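Home | Course Index | Handouts | Reading List | Contact
Search this site Enter keyword Go

SOFT GOODS CONSTRUCTION
Handout 4: Closures on Fabric Bags

Revised 12 Jul 2019

Scope. These notes cover zipper placement, pull tabs and handle attachment on unstructured bags. Rigid cases are treated in Handout 6. Students should have the Wevelthorpe sample card at hand for coil and tooth sizes.

4.1 Pockets and panel seams

A zipper set into a flat panel carries little load. The tape stays straight and the slider moves with light force. A zipper set where two padded sections meet has to follow a curve, and the tape must be eased into the seam before topstitching.

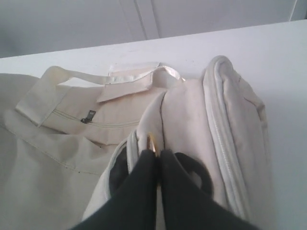

H. Lozano

Matching zipper tape to shell fabric hides small errors in alignment. On pale cloth a dark gray pull remains easy to find. The horizontal pocket zipper and the piped seam on the rounded end section should be compared: the first lies in a flatter panel, the second bends in a smooth curve.

The carry handle is a flat strap held at each end by a rectangular fabric tab. When drafting a tab of this type, allow for the folded edge and mark the stitch box before cutting. Entry 1289 in the Tretstead pattern file gives a usable starting shape.

4.2 Long curved openings

Definitions used in the exercises:

Tape: woven strip sewn to the shell.
Coil: continuous filament forming the teeth.
Slider: body that joins or separates the two sides.
Pull: tab or cord attached to the slider.

On a long curve the tightest radius governs slider choice. A cord through the pull tab lengthens the grip and changes the angle at which force reaches the slider. Force should run along the track. Side load spreads the coil and wears the tape edge.
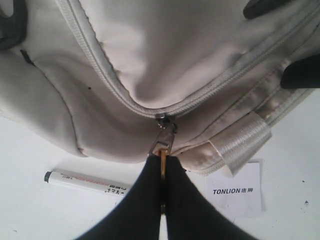 Fig. 2. Curved coil zipper, metal slider and pull tab with cord.

Soft shells fold under the hand, so hold the fabric flat behind the slider when testing. Record the result on Lirura form 47.

Exercise 4. Draft a curved opening for a soft backpack panel. Show the seam allowance and mark the tightest radius.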